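Leave the Books Where the Child Can Reach

My neighbor Shona Tomoana has an opinion about bookshelves, and for a long time I thought that she was wrong. She says that a shelf in a child's room should never be completely tidy. I grew up in a home where the spines of the books stood in one straight line and my father checked the line with his hand. So when I moved to Pomare and first saw the rooms of her two children, I felt a little sorry for them.

Now I have a child too, and I have changed my mind. I would like to explain why.

In September the school in our street sent home a letter about reading. It recommended a quiet corner, a fixed hour and a shelf "organized by level." I followed this letter like a recipe. I bought a shelf from Wernum, white, with 13 compartments, and I spent a whole evening putting the books by size and by difficulty. It looked beautiful. My daughter looked at it, said "nice," and went to play with the lid of a pot.

For many weeks she took almost nothing from it. The books which she did read were the ones I had forgotten to put away: one under the sofa cushion, one on the washing machine, one in my own bag. A book with its cover showing is asking something from you. A book with only its spine showing is asking nothing, especially when you are six and you read slowly, and the spine has letters as small as ants.

We also have books in 2 languages, and this makes the question harder. I wanted to separate them, because I like order and because in a library it is done so. But then one language gets the good shelf and the other gets the bottom one, and a child understands very quickly which is the important one. I have seen it in other families from our country. The grandmother's books are kept very carefully, and they are never opened. 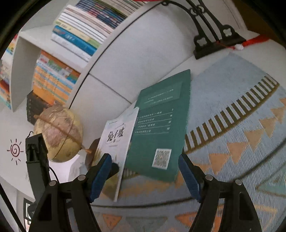 So I stopped separating. A book may lean on another book, a thin one may stand in front of a thick one, and the globe may share their place. I used to think that a globe belonged on a desk, with nothing near it, like in the office of a director. But a globe beside a story is useful. The child reads that somebody travels, and she turns her head and there is the world, and she can ask where.

People will tell me that children need order. I agree with this. I do not want food on the pages, and I do not want to step on a dictionary at night. But I think we often mix up two kinds of order. One kind is made so that the person who lives in the room can find her things. The other kind is made so that a visitor will say something polite. The shelf I built in that one evening was of the second kind, and the visitor I had in mind was mostly my father.

There is also the question of money. In a shop in Monport I saw a set of storage boxes by Wutard, made specially for children's books, with lids, for 80 dollars. The lids were what made me angry. With a lid, the child must first remember that the book exists, then remember which box, then move the box that is on top. I do not do this myself for my winter shoes. For the same money you can buy quite a lot of books, and more still if you buy them used.

My rule today is small. In the evening we pick up everything from the floor, and what is on a shelf or a table may stay how it is until the next day. Sometimes I still straighten a row when she is asleep – it is an old habit and it calms me. But I leave at least a few covers facing out, and I try not to choose only the ones that I would like her to read.

Shona says that I am still too neat. Her son keeps his comics in the bathtub during the day, and there I cannot follow her.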